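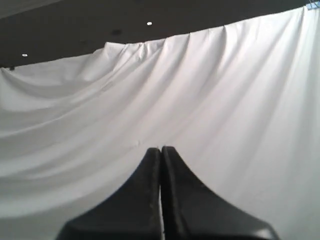 Session 3: Backdrops, wrist cameras and your first 300 grasps

Brorkcombe Shared Workshop, Build-an-Arm evening course
Handout, September 4, 2025

Welcome back! Last session we got the fingers on and the wrist camera wired, and most of you went home with an arm that moved when you asked it to. Tonight we make it see something useful, and that starts with fabric.

Why we hang a sheet

The wrist camera sees whatever the wrist points at, and in a shared workshop that means shelving, bikes, other people's projects and a lot of clutter. My first finger detector at home was trained on my garage wall. It got very good at finding my garage wall. So now I hang a plain white sheet (bedding is fine, buy the cheap stuff) and do the early calibration against that. Black fingers on white cloth is about as easy as it gets for a threshold, and easy is what you want in week three.

Hang it with clips. A blue one is holding the top right corner in the photo, and you can see how the top edge sags as it goes left. I used to iron mine. Don't bother - soft gray folds are nowhere near as dark as the fingers, and a sensible threshold skips right over them.

What does bother it is the ceiling. Ours is nearly black, so if the wrist tilts up far enough you get a dark band along the top and the detector gets excited about it. The two lights up there don't help with exposure either. You have two choices:

- hang the sheet higher, or
- mask off the top strip of the picture in software and ignore it

I do the second one because I'm lazy and the ladder is always in use.

Setting the zero

1. Power up the Uvo board with the arm parked. Wait for the steady light.
2. Point the wrist at the sheet and open the live view.
3. Drive the fingers toward each other slowly until only a thin sliver of white shows between them. Stop there.
4. Save that position as "nearly closed." We'll call it N from here on.
5. Creep in from N until the motor current just starts to rise, then back off 2 steps. That's your zero.

Please don't skip N and slam straight to closed. The printed gears on the Flison kit will strip, and then you're spending the rest of the evening at the printer with me. If your sliver is wider at the top than at the bottom, one finger is seated crooked. Loosen, nudge, tighten, go again.

Exposure

Lock it! Auto exposure sees all that white and pulls everything down, then you swing toward the bench and it pumps back up. I start at a gain of 800 in the Forsberg viewer and go down from there until the folds show up as gray instead of blowing out. Write your number on the tape on your arm's base.

Before next time

Record up to 300 open-and-close cycles against the sheet, no objects yet. Keep the log file even if it looks messy, especially if it looks messy. We'll plot them together and talk about backlash, and I'll bring the foam blocks for real picking.

Sheets go back in the bin by the door, clips in the jar.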